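Chambi 餐桌用品借用箱项目：第二阶段进展报告

提交给：Palitz 基金，Iulian Dinu 先生
报告人：Modupe Amadi
报告时间：五月

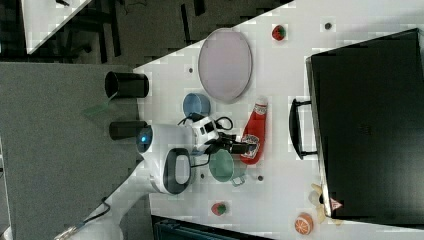

桌上的部分物品：椭圆形托盘、浅蓝色杯子、薄荷绿马克杯和红色番茄酱瓶。

Iulian 先生，您好：

这份报告写的是 Chambi 项目从第一阶段报告以后到现在的情况。上次您在回信里请我写得具体一点，特别是物品的选择和钱的使用，所以这次我把这两部分写得比较长。中文不是我的母语，如果有的句子不清楚，请您直接告诉我，我会重新解释。

一、这个阶段做了什么

按照申请书，第二阶段的工作是把借用箱里的物品确定下来，做一个完整的样品箱，然后请一些家庭试用。每个箱子里有 16 件物品，都是吃饭和收拾餐桌的时候会用到的东西，也有几件是玩具大小的，给年纪小的孩子用。借箱子的人把物品放在桌上，练习摆桌子、收桌子、把东西放回托盘。我们在申请书里计划做 30 个箱子，这个数目没有改变。

到写报告的时候，物品清单已经确定了十三件，还有三件没有确定，原因在第三部分说明。样品箱已经做好，在 Ponder 活动室里使用，也借给了几个家庭。说明单写了第二稿，比第一稿短，字也大了一号。

比计划晚的工作有一项，就是箱子里面的隔板。原来希望在第二阶段中间完成，现在只有纸板做的临时隔板。我估计下一个阶段的第一个月可以换成正式的。

二、物品的情况

托盘。我们选了椭圆形的大托盘，里面是很浅的粉紫色，边缘是稍微深一点的灰色。第一阶段我们用的是长方形托盘，有两个家庭说它的角太硬，孩子端着走的时候容易碰到门框。椭圆形的没有这个问题，但是它在箱子里占的地方比较大，必须最先放进去，而且要平放在底部。如果最后才放，箱盖就关不上。我自己第一次整理的时候也放错了，后来在说明单的第一行写了“先放托盘”。托盘和白色桌面的颜色差别不大，所以有一位母亲建议换深色的。我和她讨论以后决定先不换，原因是深色托盘上不容易看见水，擦的时候会漏掉。这个决定我不是非常有把握，下一个阶段还会再问别的家庭。

杯子。杯子是这个阶段改动最多的东西。以前箱子里的杯子都是同一种颜色，孩子们分不清哪个是自己的，练习的时候经常争。现在有浅蓝色的杯子、带把手的薄荷绿马克杯，还有两个黑色的圆筒形杯子，其中一个比另一个稍微大一点。颜色不同以后，大人说话也方便了，可以说“请把蓝杯子放到托盘上”，不需要用手去指。

两个黑色杯子大小接近，这一点我们收到了不同的意见。有的家长觉得这样的练习很好，孩子需要仔细看才能分出大小。也有家长觉得太像了，孩子会着急。我现在的想法是保留这两个杯子，但是在说明单里把它们放到后面的练习，前面的练习只用颜色不同的杯子。

另外，杯子横着放的时候会滚，放在桌边更要小心。我们没有打算在杯子上加什么东西来防止滚动，家里的杯子也是这样的，把倒下的杯子扶起来本来就是收桌子的一部分。在说明单里，我们把“扶起杯子”写成单独的一步，写在“把杯子放上托盘”的前面。

番茄酱瓶。瓶子是红色的，有一张白色和红色的标签。选择它是因为大部分孩子在家里见过番茄酱，一看就知道是什么。试用以后我们发现，几乎所有的人都先拿这个瓶子，可能是红色最显眼。这对练习有一点影响：如果大人希望孩子先收杯子，最好把瓶子放得远一些。标签的问题也需要报告。样品箱的瓶子擦洗了很多次，我担心标签的边会翘起来。现在还没有坏，但是以后做三十个箱子的时候，我希望多准备一些标签备用，这笔钱不多，已经写在第五部分的计划里。

绿色透明薄片。它是用来划分桌面的，铺在桌上以后，孩子知道哪一边是“还没有收的”，哪一边是“收好的”。想法很简单，但是使用不太顺利。薄片很轻，手臂碰一下就会移动，放得靠边的话会滑到地毯上。活动室的桌子是白色的，透明的绿色在上面可以看清楚；可是有一个家庭的桌子本身颜色很深，他们说几乎看不见。我倾向于换成不透明的，再厚一点的，具体见下面。

三、还没有确定的三件物品

第一件是上面说的薄片。我向供应商 Skatent 要了两种样品，一种是布的，一种是软垫。布的可以洗，但是会起皱，杯子放在皱的地方站不稳。软垫很平，可是卷起来以后不容易展开，早上从箱子里拿出来，到中午边上还是卷的。我还在等他们的第三种样品。

第二件是勺子。我们原来想放一把大人用的勺子和一把孩子用的勺子，试用的时候小勺子丢了两次，一次在沙发下面找到，另一次没有找到，只好补买。我在考虑换成颜色鲜艳的，或者在箱盖里面加一个固定的位置，收的时候一看就知道少不少。

第三件是擦桌子的布。布的问题不在于选择哪一种，而在于卫生。箱子从一个家庭到另一个家庭，布不应该跟着走。可能的办法是请每个家庭用自己的布，这样箱子里就空出一个位置，可以放一件别的东西。如果您同意，我想放一个有盖子的小盒子，让孩子练习开和关。请您在回信里告诉我，这样的改变是否需要正式的申请。

四、活动室的使用

Ponder 活动室继续借给我们用，条件和以前一样。地上是灰色地毯，优点是东西掉下去声音小，孩子不会被吓到；缺点是掉在地毯上的东西不一定马上有人注意。我们现在结束的时候都会看一遍桌子下面和墙角的家具旁边，这件事已经写进收拾的步骤里。

桌子的高度对大人合适，对小的孩子有点高。我们试过让孩子站着做，大部分没有问题，只是拿桌子中间的东西时要伸得很长，会碰倒前面的杯子。后来我们把常用的东西放得离孩子近一些，托盘放在远的一边。这样孩子每次都要把东西拿过去，动作慢了一点，但是碰倒的情况少了。我还没有决定哪一种摆法写进说明单，也许两种都写，请家庭自己选择。

五、经费

这个阶段一共使用了 655 欧元。主要的支出是样品箱的物品和箱子本身，其次是说明单的印刷，还有补买的勺子和寄样品的邮费。所有的收据我都按日期放好了，扫描件会和这份报告一起发给您的同事。

有一项支出和申请书不一样。申请书里写的是长方形托盘，后来改成椭圆形，价格高一点。这个差额我从印刷的钱里补了，因为说明单变短以后，印刷比计划的便宜。总数没有超过这个阶段的预算。如果基金要求这样的调整必须提前报告，请您原谅，以后我会先写信问。

下一个阶段最大的支出是三十个箱子的物品。Skatent 给了一份报价，但是报价里杯子只能选一种颜色，要几种颜色就要分开订，每一种都有最低数量。我正在和他们商量，希望不同颜色可以算在一起。我不想为了省钱回到一种颜色的杯子，这个变化是试用家庭意见最一致的地方。备用标签也会放在同一个订单里。

六、试用家庭的意见

我把意见整理在一份单独的表里，这里只写几条我认为对您有用的。

有一位父亲写道，以前他的儿子吃完饭就离开桌子，借了箱子以后，儿子会把自己的杯子放到托盘上，别的东西还是不管。他说这样已经很好。

有一位祖母认为说明单的步骤太多。她没有看说明单，只是和孙女一起把东西拿出来，再放回去。听了她的话以后，我把第二稿减少到一页。

也有不太好的意见。一个家庭说箱子太重，从活动室拿到车站要休息两次。我称了一下，主要的重量是箱子本身，里面的物品并不重。我们在找轻一点的箱子，但是轻的箱子盖子往往不结实，目前没有找到满意的。另一个家庭把箱子还回来的时候说没有用过，他们那几个星期很忙。我没有要求他们解释更多，只是问他们愿不愿意下次再借，他们说愿意。

七、下一个阶段的计划

先确定最后三件物品，然后请 Skatent 给新的报价。报价确定以后再做正式的隔板，隔板的尺寸要按照最后的物品来定，特别是托盘和马克杯的把手，把手占的地方比我以前想的大。

说明单的第三稿会加上简单的图，每一步一张。画图的人已经找到，她同意先画三张给我们看。

试用会继续，我希望再找几个桌子颜色比较深的家庭，看看托盘和薄片在那样的桌子上怎么样。

八、需要您回复的事情

擦桌布换成有盖小盒子，是否可以。
托盘价格差额的调整，是否需要补一份说明。
如果 Skatent 不同意把几种颜色的杯子算在一起，我们是否可以向第二家供应商询价，还是必须继续用申请书里写的供应商。

如果您方便来 Ponder 活动室看一看样品箱，请提前告诉我，下午三点以后房间一般比较安静。

谢谢您和 Palitz 基金的支持。

Modupe Amadi
Chambi 项目

附件：收据扫描件；试用家庭意见表；说明单第二稿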